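Where the Cups Go: Packing Up a Shared Kitchen
Final report, Household Systems elective
Clementina Pinheiro
Aug 15, 2021

Background

The kitchen on the third floor of Fludden House serves 27 students and has the cupboard space of a modest camper van. Every summer the whole thing has to be emptied so the floors can be redone. Every summer, according to the people who lived there before me, the emptying takes one frantic evening and the unpacking takes until February.

My question was whether a better packing method would make the unpacking shorter. My private question was where my good saucepan went last year. I only have an answer to the first.

What we had to pack

The inventory came to 189 items, if a set of nested bowls is one item, which my partner on the project, Torres, still disputes. Plates and pans were easy. They are heavy and flat, or heavy and have a handle, and people treat them with respect. The trouble was drinkware. Students will throw out a textbook before they throw out a cup, and our shelves held tall tumblers, short tumblers, travel cups without lids and a drawer of lids that belonged to none of them.

We set a budget of 700 cents, because the form asked for a number and seven dollars looked stingy. It went on tape and a marker. Everything else had to come from what was already in the building.

Method

We split the kitchen into 3 zones and packed each one differently.

Zone A was the control. People packed as they normally would, meaning fast and with the music up. Boxes were labeled "kitchen."

Zone B used newspaper only. Each piece was wrapped on its own and every box got a list taped to the lid.

Zone C used soft things that had to be moved anyway, such as dish towels, old T-shirts and the lost-and-found pile from the laundry room. Lists on the lids again. Torres named this the Flilum method and declined to say why, and by the end of the week it was on all the boxes, so I am stuck with it.

Results

Zone A was packed first and we were all very impressed with it until we opened the boxes. One of them held a colander, a phone charger and half a bag of rice that was no longer in the bag. Two mugs lost their handles.

Zone B had no breakages. It did have ink. Newspaper comes off on pale surfaces, and a good part of what we saved in packing time we spent at the sink.

Zone C was the slowest to pack. Folding a towel around a tall cup sounds simple, but a cup that narrows at the bottom wants to tip, and a towel wrapped tightly at the rim slides right off the base. We got better results by building the nest first and standing the cup in it.

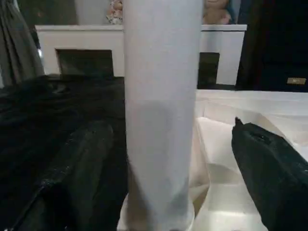

Once that was settled the work sped up, and even Nova, who had joined us strictly for the pizza, was doing it properly by the second box. Stiff material held a shape better under the base. Limp fabric was better for filling gaps along the sides, although T-shirts shift when the box is carried – we learned to pack them in harder than seemed polite.

Nothing from Zone C broke. Everything from Zone C then had to be washed, shirts included.

Discussion

The lists mattered more than the wrapping. Zones B and C went back on the shelves in an afternoon each, and Zone A is, at the time of writing, still partly in the hallway. I would keep the lists, use fabric for anything tall, and save newspaper for things that are already dark.

There are limits to all this. The zones were not equal, since A had most of the mugs, and the people packing it knew they were the control and leaned into the role. Next year's group should assign boxes at random and hide the rice.

The drawer of lids was packed intact and has been returned to its drawer.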